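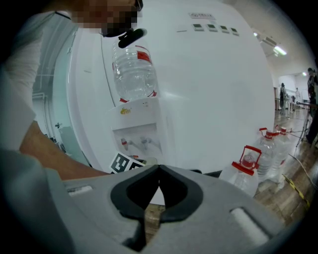 3.2 Water Point in the Shared Area

Figure 4. Bottle-fed water dispenser at the Clanura site, with further jugs kept on the floor next to it. The two taps have a red and a blue-gray top.

The second water point of our study is a dispenser of the upside-down bottle type. It stands against a white wall panel, near a glass partition (Figure 4). Three large jugs with red caps and red carrying handles are lined up on the wooden floor beside it. In the interviews made in April, the staff told us that this short distance was important for them, as a full jug is heavy and most people do not like to carry it through a corridor.

We collected 117 answers from the users of this site. Of these, 30 said that they had never changed a bottle themselves. The Ebihara site gave 116 answers, and there the jugs are stored in a locked room on another floor. Respondents from Ebihara complained more often of finding the bottle empty, and several of them wrote that they did not know who has the key. We therefore treat the place of storage as a separate factor in Section 4. The wording of the questions was checked by Imani Baptiste.

Last updated: 2026-06-11
Reading time: 2 min
Contact | Copyright Gridus | Back to top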